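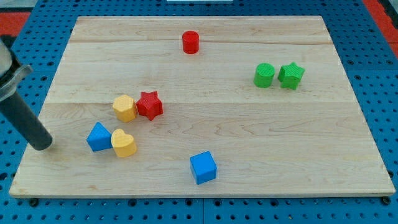

木板与彩色积木

Flakero录音室开放日参观记
文：小堀（Noboru Kobori）

先说明一下，我的母语是日语，中文是工作以后学的。这篇文章写给我们合唱团的中文通讯，如果有些句子读起来奇怪，请大家告诉我，我会改正。

十一月，我去了Dakthorpe。从Plorkcombe坐火车，中间换一次车，到站的时候是上午九点四十分。车站很小，只有一个出口，出来以后沿着河走，过了第二座桥，就能看见Flakero的砖楼。这座楼以前是做羊毛毯子的工厂，楼梯特别宽，据说是为了搬货。现在楼里有七个房间用来录音，最大的一间可以放下一个室内乐团，最小的一间只能站一个人唱歌。

Flakero每年只开放一次。报名在网上，要写自己的名字和“与音乐的关系”。这一栏我想了很久，最后写了“业余男中音，喜欢听歌手呼吸的声音”。后来带队的女士点名，念到我的时候把这句话也念出来了，大家都笑，我有一点不好意思，不过之后就有几个人来跟我说话，所以结果是好的。

我们这一组先去看二楼的大录音间。地板是旧的，走上去会响，录音的时候歌手要脱鞋，或者穿他们准备的厚袜子。我问为什么不换地板，录音师回答说，换过一小块，就是钢琴下面那一块，换完以后钢琴的低音变得“很薄”，于是又把旧的木头找回来铺上了。他讲话很快，有些词我没有听懂，“薄”这个词我确定没有听错，因为我问了两遍。

他给我们放了两段录音，是同一位女歌手唱同一首慢歌。第一段话筒离她很近，第二段话筒放在房间的另一头。我以前以为近的一定好。听第一段的时候，能听见嘴唇分开的小声音，好像她坐在我旁边，我反而有点紧张。第二段里她的声音和房间混在一起，歌词没有那么清楚，但是到了副歌，我觉得更感动。组里有一位教声乐的老先生不同意，他说听不清歌词就不算唱歌。两个人讨论了一会儿，带队的女士看了三次手表。

接着是控制室。调音台叫Yimer，是他们自己的技术员和附近一家小厂一起做的，外面买不到。我对机器懂得不多，只能写我看到的：推子的帽子有深有浅，最左边的几个已经磨得发亮。技术员说那几个是人声用的。他让每个人上去推一下。轮到我的时候，正在放一首四声部的歌，我把男中音推上去，整个房间都是男中音。我想我们团的指挥如果在场，一定会马上把它拉下来。

控制室里不能喝水，这一点请以后去的人注意。走廊里有热茶。

午饭前我们去了地下室，那里是磁带库。架子上一共有3,857盘磁带，从工厂改成录音室的第一年开始，几乎每一次录音都留下来了。温度比楼上低，最好带外套。管理磁带的人给我们看目录卡，卡片上除了日期和曲名，还写了当天的天气。下雨天的录音在右上角画一把小伞。他解释说，以前屋顶是铁皮的，下雨的时候安静的段落里能听见雨声，所以要记下来。现在屋顶换了，伞还是照样画。

已经转成数字文件的有268盘。我算了一下比例，觉得很少，就问他全部做完要多久。他说他不算这个。有的磁带放一次就会掉粉，要先处理，处理一盘有时候要好几天。他现在做的一盘是一位本地歌手年轻时候的试唱，盒子上只写了姓，没有写名字。他戴着耳机听，听到一半，歌手停下来问：“还可以再来一次吗？”然后又从头唱。他把耳机给我听了这一段。第二次唱得并没有比第一次好，可是她问话的那个声音我现在还记得。

午饭是自己解决。楼对面有一家面包店，排队很长。我买了一个土豆馅饼，坐在河边吃，风很大。旁边坐着同组的一对母女，女儿十四岁，在写歌，已经写了不少，但是不肯唱给母亲听。母亲问我应该怎么办，我说我不知道，我小时候练习也是等家里没有人的时候。女儿听了点点头，继续吃她的面包。

下午一点半是我最期待的部分，和歌手的谈话。今年请来的歌手在Plorkcombe长大，小时候在教堂唱歌，后来去了好几个国家，做过和声歌手，也给别人写过曲子，四十岁以后才出自己的第一张专辑。她坐在大录音间中间的一把椅子上，没有用话筒。我把她讲的内容记在本子上，下面是整理以后的，不是原话。

她说写歌的时候先有元音，后有歌词。比如一个长音，她先用“啊”或者“呜”唱很多遍，觉得哪个元音放在那里舒服，再去找带这个元音的词。有人问，如果找不到合适的词呢？她说那就一直唱“呜”，她的第二张专辑里有一首就是这样，到最后也没有词，公司不高兴，但还是发行了。

她还讲到第一次站在大舞台上的事。那是Plorkcombe的音乐厅，有800个座位，她是和声，站在最后面，灯光照不到。唱到第三首，前面的主唱忘了词，回头看她。她把那一句唱出来了，用很小的声音，主唱接过去继续。演出以后没有观众发现。她说那天晚上回家的路上非常高兴，比后来很多自己的演唱会都高兴。

提问时间我举了手。我的问题是：业余的人，每个星期只能练习两次，最应该练什么？我事先在火车上把句子准备好了，但是站起来的时候还是说错了一个词，把“练习”说成了“学习”。她听懂了。她的回答是练习开始，就是每个乐句的第一个音，在发声以前就想好它的高低和颜色。她让我当场试一下。我唱了我们团正在排的那首歌的第一句，唱完她说，再想久一点。我又唱了一次，她点了头。录音师在控制室里大概也听见了，希望他没有录下来。

谈话以后有一个小的工作坊，可以选编曲或者和声。我选了和声。老师把我们分成三个声部，教一首很短的轮唱，没有谱子，完全靠耳朵。我旁边的人是学校的地理老师，音准很好，我就一直跟着他。困难的地方是第三声部进来的时候，大家都会不自觉地变快。老师让我们闭上眼睛走路，一边走一边唱，脚步对齐了，速度也就稳定了。因为地板会响，所以大家的脚步听得很清楚，我想这可能也是旧地板的好处。这个方法我已经告诉我们的指挥，她说下个月可以试，前提是先把椅子搬开。

四点钟结束。门口有卖唱片的桌子，我买了两张，一张是那位歌手的第二张专辑，另一张是Flakero历年录音的选集，里面有一首下雨天录的歌。我回家以后用耳机听，第二段主歌的后面，果然有很轻的沙沙的声音。我妻子说那是磁带的噪音。我们听了四遍，意见还是不一样。

给想去的团员写几条实际的事情：

报名很早就满，通知发出来的当天最好就填表。
从车站走过去路是平的，但是楼里没有电梯，去地下室的楼梯比较陡。
带一双厚袜子。他们也可以借，尺寸偏小。
拍照在走廊和楼梯可以，磁带库里不可以。
和声工作坊不需要会看谱。编曲的那一组要自己带耳机。
回Plorkcombe的火车，傍晚那一班人很多，我站了一路。再晚一班有座位，可是换车要在站台上等很久，那里只有一台卖热饮的机器，我去的那天只剩下玉米汤。

那张选集我下次排练会带来，想借的人请先跟我说一声。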